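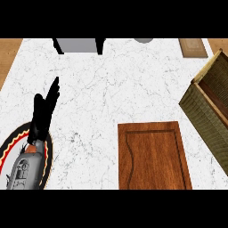
Plesten 台面整理仿真数据集 说明文档

版本:第二版
维护:Chaiyaporn 学院机器人社
更新日期:2023年11月12日

一、概述

Plesten 是 Chaiyaporn 学院机器人社在课程项目中制作的一套仿真操作数据,任务范围限于厨房台面上的物品搬运和归位。全部数据在渲染环境里由社员遥操作采集,没有真机数据。我们用它训练和比较几种模仿学习方法,也用它准备 Otbridge 学生操作赛的仿真组。

第一版只在社内流传,目录结构比较乱,有些片段缺少指令文本。第二版重新整理了目录,补齐了指令,删掉了一批动作中断的片段。使用过第一版的同学请重新下载,不要把两版混在一起训练,片段编号已经全部改过。

二、数据规模

片段总数:405
训练集:206
未公开测试集:留给赛前内部评测,不在下载包内
验证集:其余片段

划分按场景布局进行。同一布局下的片段只会出现在一个子集里,所以不要自行打乱后重新切分,否则验证结果会偏高。

三、场景

场景以白色大理石纹台面为主,台面上摆放日用物品。物品包括盘子、木板、编织篮、托盘等,位置和朝向在每个布局里随机生成。随机生成时只检查物体之间有没有穿插,不检查摆放是否合理,所以有的物品会斜着放,有的会靠近台面边缘。

物体的尺寸没有按真实商品校准。木板和篮子的质量是手工填的,摩擦系数统一使用默认值。如果要研究接触力,这套数据不合适。

四、单个片段的内容

每个片段是一个独立文件夹,包含以下文件:

rgb:腕部视角和外部视角的图像序列,PNG 格式
state.csv:各关节角度、末端位姿、夹爪开合量
action.csv:遥操作端发出的目标位姿和夹爪指令
instruction.txt:任务指令,中文一行,英文一行
meta.json:布局编号、操作者代号、随机种子、是否成功

图像上下有黑边,是为了把横向画面补成正方形。黑边没有裁掉,训练前可以自己处理。我们的基线代码默认保留黑边,裁掉以后需要同时修改配置里的 crop 一项。

state.csv 和 action.csv 的行数一致,第一行对应第一张图像。时间戳单位是毫秒,从片段开始计算。夹爪开合量归一化到0和1之间,0为完全闭合。

五、任务类型

任务分为四类:

1. 移动:把指定物品移到台面的另一处
2. 入篮:把小件物品放进篮子
3. 上盘:把小件物品放到盘子或托盘上
4. 对齐:把木板、托盘一类的扁平物品摆正

对齐类最难采集。木板平放时夹爪很难从侧面夹住,操作者多半用指尖推着边缘走,轨迹长短差别很大。这一类的片段数量最少,单独训练容易过拟合。

指令由社员手写,没有用模板,所以同一个物品会有不同叫法,例如“篮子”“筐”“收纳篮”都出现过。英文指令是后来翻译的,个别句子比较生硬,欢迎提交修改。

六、采集方式

操作者通过手柄控制末端位姿,夹爪由扳机键控制。每人采集前先做一组练习,练习片段不收入数据集。采集时不限制路线,只要求夹持物品时不要碰到无关的物体。

遥操作端每个片段最长192秒,超时自动结束并记为失败。失败的片段也保留了一部分,在 meta.json 里 success 为 false。基线训练默认过滤掉这些片段,做失败检测的同学可以打开。

成功与否由脚本先判断,再由另一名社员看回放复核。两者不一致时以复核结果为准。“对齐”类的脚本阈值偏松,复核改动最多。

七、使用方法

下载后解压到 data 目录,运行:

python tools/check.py --root data/plesten

脚本会检查文件是否齐全、行数是否一致,有问题的片段会写入 check.log。确认没有报错后运行:

python train.py --config configs/base.yaml

社团机房的显卡显存较小,base.yaml 里的批大小是按机房配置写的。自己的机器显存够用的话可以改大,学习率也要跟着调。

Windows 下路径过长时解压会失败,放到磁盘根目录再解压即可。

八、已知问题

编号188的片段前半段外部视角没有更新,图像重复,数值数据正常。
部分片段开头机械臂静止时间过长,建议按末端速度截掉。
篮子内壁的碰撞体比外观略厚,小件物品有时会停在内壁附近的空中。
大理石纹理在所有布局里方向相同,模型可能会把纹理当作定位依据。
机械臂遮挡盘子时,只用腕部视角的模型表现明显变差,建议两个视角一起输入。

前两项会在下一版修正。碰撞体的问题涉及已采集片段的物理结果,目前不打算改。

九、限制

数据只覆盖单臂操作,不包含双臂任务,不包含液体和布料,也没有人出现在场景里。光照变化很少。用这套数据训练的策略没有在真机上测试过,请不要直接部署到实体机械臂。

十、分工

Nipon Thongsuk:场景搭建、随机布局脚本
Jirayu Rattanakul:遥操作接口、基线训练代码
Paweena Chareonsuk:指令撰写与翻译、回放复核
Kittipong Meesuk:数据检查、打包、本文档
指导老师:Wichai Wongsuwan

手柄驱动改自上一届社员的 Greltitz 项目,原代码的注释保留在 teleop/legacy 目录中。

十一、许可与引用

数据可用于课程作业、社团活动和非商业研究。物体模型有一部分来自公开素材库,各自的许可写在 assets/LICENSES.txt 里,单独使用模型时请按原许可执行。

在报告或海报中使用时,请注明“Plesten 台面整理仿真数据集,第二版,Chaiyaporn 学院机器人社”。

十二、反馈

问题请提交到仓库的 Issues 页面,写明片段编号、系统版本和完整报错信息。指令文本的修改可以直接发合并请求,每次只改一个任务类型,方便复核。下一版计划在一月发布,在此之前收到的修改会一并处理。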